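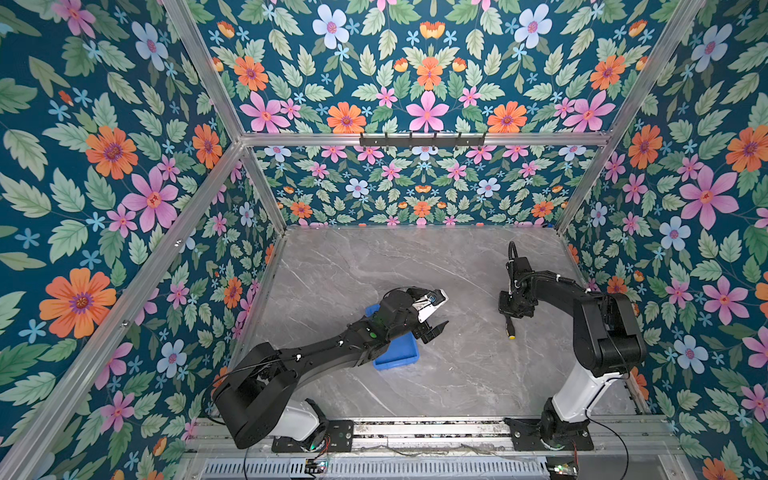
Do you need to know how to code to join the robot arm club?
Most of our members had never written a line of code when they walked in, and a couple of them still haven't. If you can be patient with a machine that does precisely what you told it to do (which is so rarely what you meant), you'll fit right in.

I get that question more than any other, so I figured I'd put it up top this time. The second most common one is whether there's a fee, and the answer there is 15 dollars for the term, which covers cable clips, replacement finger pads and an unreasonable amount of tape. If that's a problem, just talk to me and we'll sort it out.

So, what have we been up to? Mostly the two-arm project, which the team has named Sturnader. I voted for something easier to spell and lost. The idea is that the left arm looks after the tray and the right arm does the fiddly work, and the two of them have to share one small patch of marble-patterned floor without bumping elbows. Sharing is the hard part! One arm by itself is pretty forgiving. Put a second one beside it on the same rail and suddenly every move is a conversation.

Necati Sezer has been writing the motion routines, and Necati Bayram has been rewriting them. Yes, we have two Necatis, and yes, it gets confusing, so at the bench they go by Sezer and Bayram. Bayram also named his grasp planner after himself, which means that when somebody yells "Bayram's stuck again" you have to look up and check which one they're talking about. The planner is at 580 lines right now and he swears it's going to get shorter. Sezer has offered to help it get shorter.

The wallpaper was a group decision, by the way. We'd been working against bare walls all last term, and when it came time to line the new enclosure we let everyone bring in a pattern and vote. The big orange and pink flowers on teal won by a mile. I love it. It's the cheeriest thing in the whole building, and people who'd never normally stop at a robotics room stick their heads in to ask about the flowers and end up staying for twenty minutes.
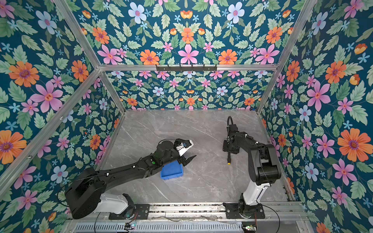 Pustell, October. We've got our slot for the Sivelier student showcase! Two-arm teams go on after lunch, and we get 40 minutes including setup, so we've started practicing the setup as its own little event. Our best run so far is nothing to brag about. Somebody always forgets to plug in one of the little boards under the rail, and then everybody stands there looking at an arm that won't move, and then everybody looks at me.

The task this year is a handover and sort. Small parts have to be passed from one arm to the other and end up in the blue tray, and judges take off points if either arm touches the wall or the other arm. You also lose points for dropping things, but you get some back if you recover the piece without a human reaching in. We've put a lot of our practice into that recovery bit, and I think it's where we could really surprise people.

We've logged 188 practice runs since the start of term, all written up in the green binder on the shelf by the door. Please keep filling it in, even for the ugly ones! Especially for the ugly ones. Last week Sezer went back through a bunch of old pages and spotted that the left arm always came in a touch low after a long session, and we'd never have caught it from memory. If your handwriting is like mine, print.

A few odds and ends before I let you go. The hooks on the crossbar are for tools, and I'd like to see us use them. We need two more people for the showcase crew, mainly for talking to visitors and carrying things, so if coding isn't your thing that would be a great way in. Safety glasses go back in the drawer. And whoever borrowed the long hex key, I'm not mad, I'd just like to tighten the right base plate before we travel.

Regular sessions are still after school until 5:30, and we'll stay open an hour later for the two weeks before the showcase. Come by, bring a friend, bring a snack that doesn't leave crumbs on the rail. Permission slips for the trip are in the tray on my desk and I need them back before the end of the month.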